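Recovering from a Gripper Fault During Sorting
Clorkudbridge Automation Laboratory, operator guidance 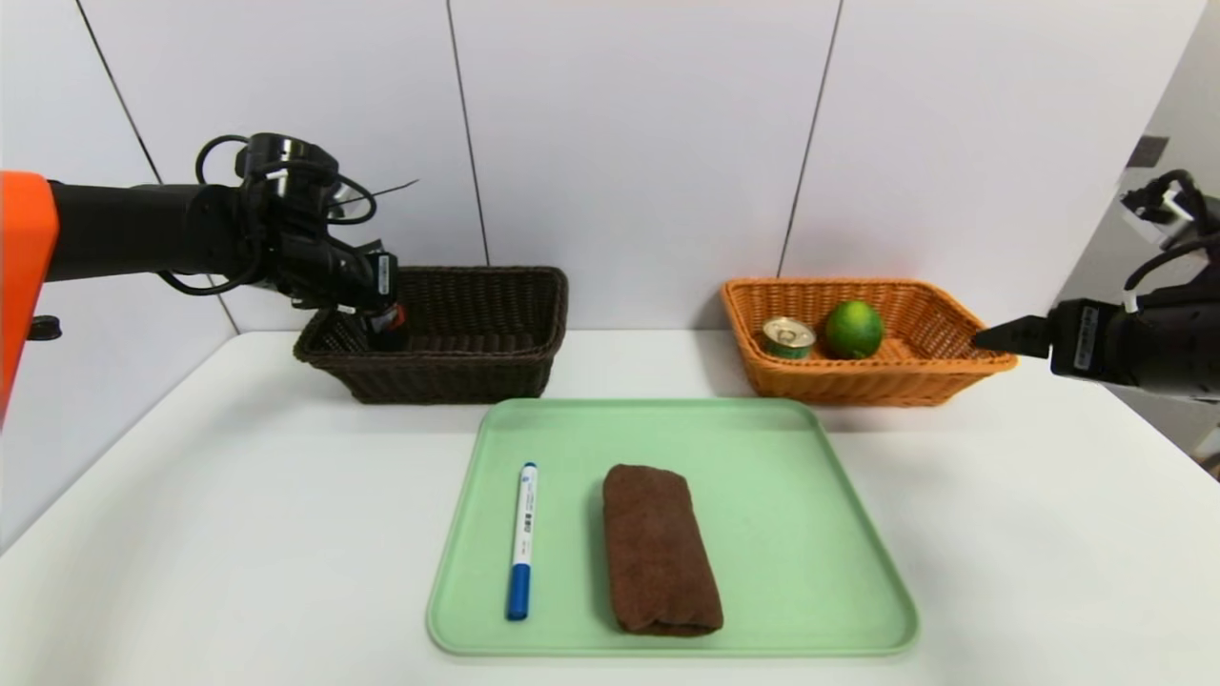
Two-arm station with sorting baskets and central tray.

Follow this procedure when a gripper stops responding while holding an item. The controller will show code 136.

1. Press the emergency stop. Do not reach between the arms until both drives read zero.
2. Support the held item from beneath with the release tool — never with the hand.
3. Open the gripper from the service menu, page 3.
4. Check that the cables above the wrist move freely and have not caught on the arm.
5. Home each arm separately, then restart at reduced speed.

In August a Perkville operator skipped step 1, and the arm closed again without warning. All such events must be recorded on form 354 and sent to Muammer Akyol before the station returns to use.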